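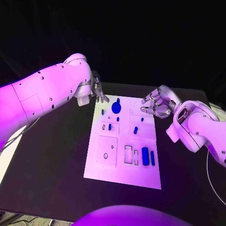

White surfaces under magenta-purple light.

Where does magenta come from?

Find a rainbow. If it isn't raining, draw one. Red at the top, then orange, yellow, green, blue and violet, with indigo squeezed in somewhere to keep Sir Isaac Newton happy.

Now look for magenta, the bright pinky-purple colour you get on felt tips and some very confident anoraks. It isn't there. You can look all afternoon.

This bothered me a good deal when I was small. My teacher in Gillach, Mr Gearóid Mac Carthaigh, told me to stop fussing and colour in my map of Norway. I coloured it magenta.

To see what's going on you have to look inside your own eye (not with your finger, please). At the back are tiny cells called cones, and most people have three kinds. One kind is best at noticing long waves of light, which we see as reddish. One is best in the middle, near green. One likes short waves, the bluish end. Your brain listens to all three, all day, and works out what colour to show you.

Yellow light gets the red-ish cones and the green-ish cones going together. Your brain looks halfway between red and green, finds yellow, and is pleased with itself.

But suppose red light and blue light arrive at the same time, with no green at all. Halfway between red and blue in the rainbow is, more or less, green. Your brain knows it isn't green. The green cones are hardly saying a word. So it gives you a colour that isn't in the rainbow anywhere, and that's magenta. 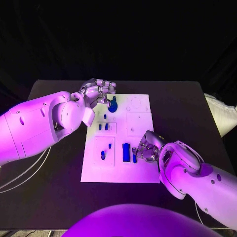 White things are very easily led when it comes to coloured light. A white sheet of paper bounces back nearly everything you shine at it. Shine red and it looks red. Shine magenta and it looks magenta. Black things swallow most of the light and give hardly any back, so they go on looking black and a bit grumpy.

Try it yourself

You will need a torch, a sheet of white paper, a green leaf and some see-through sweet wrappers, one red and one blue. You may have to eat the sweets.

Make the room dark. Shine the torch through the red wrapper on to the paper, then do the same with the blue. Next, try the leaf under the red light. It ought to look dark and rather ill, because it's good at bouncing back green and you haven't given it any.

With two torches you can shine red and blue on the same patch of paper. If you get magenta, well done. If you get a sort of murky plum, your wrappers are letting other colours through, and you should eat a better class of sweet.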